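About Sterkeck

We write the rules people wish they'd had before the arm was switched on. Bench rules, mostly. Small robots on tables, in schools, workshops, back offices. Not car plants — other firms do that well and charge for it.

Started by Leif Fagerlund in a rented room in Sutton, with one desk and a lot of opinions on cables. Still in Sutton. Bigger room now, same opinions.

What we do, short version: you have a tabletop arm, or you're getting one, and somebody has asked to see your procedure. You don't have one. We come out, watch you work, write it down in plain words, then come back in 30 days and see who is following it. Whoever isn't usually has a point, so the sheet gets changed.

Our own bench runs under the same sheets we sell. Pick and place, one object at a time, dark mat, white box. If a rule is annoying we find out first.
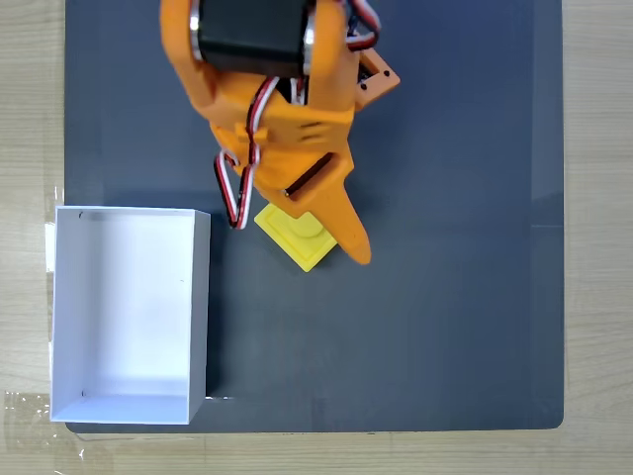

The main set is called Clululetti. Long story, no it doesn't stand for anything. Current issue went out in September and has 227 clauses, which sounds like alot. Most benches need fewer than half. We mark up the ones that apply to you and you can ignore the rest untill you buy something new.

A few that come up on every visit:

Clear mat before the first move. Job pieces and box only. No mugs, no phones, no screwdriver you were just using.

Box position gets marked or fixed. If it drifts, stop and put it back, don't reach in mid-move.

Cable slack checked at full stretch, every joint, start of each shift. Write it down. "Looked fine" is not an entry.

Soft items get their own line on the sheet. Cloth folds, bunches, hangs over edges. A rule written for a hard plastic part won't cover it, and we've seen plenty of sheets that pretend it does.

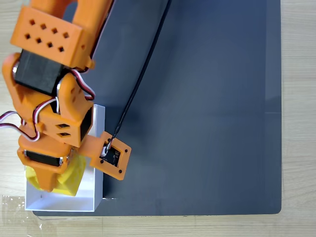 Soft-item handling at the box, yellow cloth.

One person on the stop button, one name on the sheet. Same person. Swaps get initialed.

Fingers looked at before use — tips, notches, screw holes. Printed parts wear and they don't all wear the same. Any crack, swap it out, no gluing. We used to allow gluing. Clause 200 was the gluing clause, it's blank now and we kept the number so older sheets still line up.
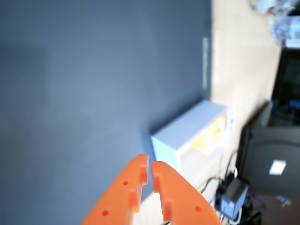 Power supplies and leads off the walkway, labeled at both ends. Dull rule. Also the one people fail most.

How we work with you

First call is free, keep it short, have your arm's manual handy if you've got one. Then a site visit, half a day. Draft sheets within the week. You scribble on them, we argue a bit, final copy goes on your wall. Laminated if you want, we don't push it.

We don't certify anybody. People ask. A Sterkeck sheet says what you've agreed to do at your bench, it is not a safety certificate and it doesn't replace your local regulations or your insurer's questions. Please don't put our name on the machine.

Schools: yes, we do schools. Shorter set, bigger type, same stop button rule. Ask for the Fagerlund sheet, one page both sides, free to copy as long as you don't edit it and leave the name on.

Who we are

Leif runs visits and writes the first drafts. The rest of us test, edit, answer the phone and print. Small team, so if you get voicemail leave a number, we do call back.

Office closed 5th December for our own bench review. Yes, we get reviewed too. Results go up on the notes page when typed.

Find us: Unit 2078, Sutton. Side door, the front one sticks.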